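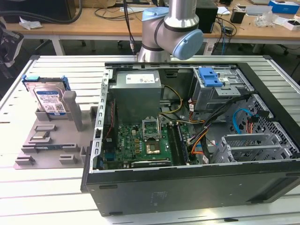
The arm over an open desktop tower, with parts held in a gray fixture beside it.

BRENPORT, 13 October 2020 – Students in the Flosineck robotics club want a robot arm to take old computers apart. Their coach, Rhodri Watkins, has yet to be convinced.

"A person with a screwdriver needs five minutes," he said. The club has logged over 128 tries on the hard drive step alone.
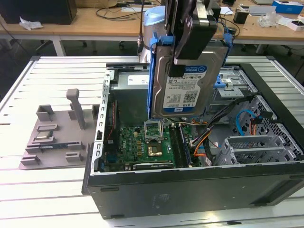

What comes next

The club shows its work in November. Memory is the next part on its list – screws are not.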